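Kurz gemeldet, bin eigentlich schon wieder weg. Hobbyraum, Tag zwei. Gestern bis spät Schrauben sortiert, Rücken kaputt, Laune gut. Roswitha war da und hat zwei Kisten Kleinkram mitgenommen, danke!! Jocelyn wollte auch kommen, hatte dann aber Spätschicht. Im Juli dann also zu zweit weiter.

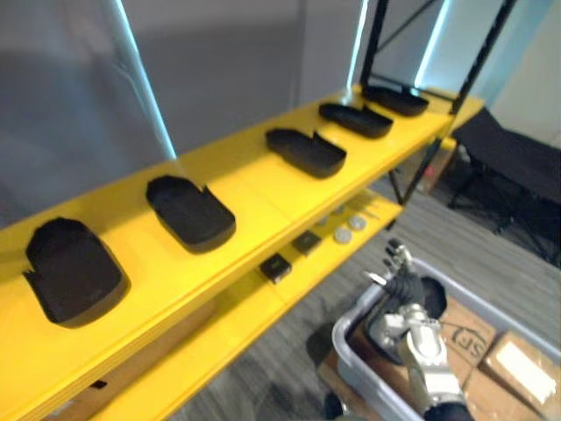
Beim Einräumen bin ich immer zu voreilig, alles rein und Tür zu. Diesmal erst nur das hingelegt, was ich ständig in der Hand hab, und dann eine Nacht drüber schlafen. Bei dem knalligen Gelb sieht man die schwarzen Sachen wenigstens sofort, auch die zwei kleinen Klötze unten, sowas such ich sonst ewig. Die silbrigen Scheiben brauchen noch ein Schraubglas, sonst rollen die mir irgendwann untern Schrank.

Budget übrigens 300 Euro, davon sind noch 145 übrig. Davon will ich eine gescheite Lampe und villeicht Farbe für die Wand. Weiß oder doch grau? Schreibt mal. Muss los, der Baumarkt macht gleich zu.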